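June | by Ilir Živković
9 shares | 2 comments

Visit to the Cloteck test room, Munbridge

Cloteck opened its test room to visitors for one afternoon, and I went mainly to see the grippers. Aurélien Marty showed us around in groups of 18. The room is smaller than I expected, and the talk ran 20 minutes.

The arm works over a white table set out with kitchen things. Marty's team is comparing two sets of fingers, the stock pair and a longer pair from Plirnon, with the same controller for both. They have logged 364 grasps so far. The cup handle gives the stock pair the most trouble – they tend to close beside it. 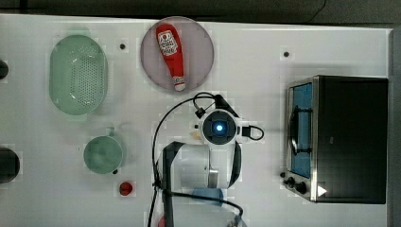
The arm from overhead, blue light on at the wrist. Toaster oven at right.

I asked about cameras. Marty prefers an overhead view for planning and a wrist view for the last stretch of a reach. Cables were his main complaint, and he would like them routed inside the arm. Kumsa, the integrator, has quoted for that work, but he would not give the price.
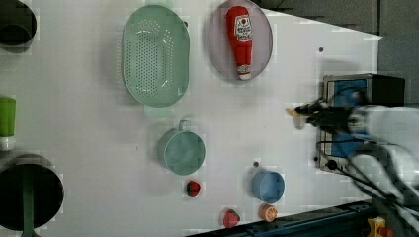
Reaching toward the middle of the table with a wooden stick at the gripper tip.

The Plirnon fingers cost more and need recalibrating after each swap. For small parts I would still pick them. Parking is behind the building, and the entrance is on the side street.

Contact | Back to top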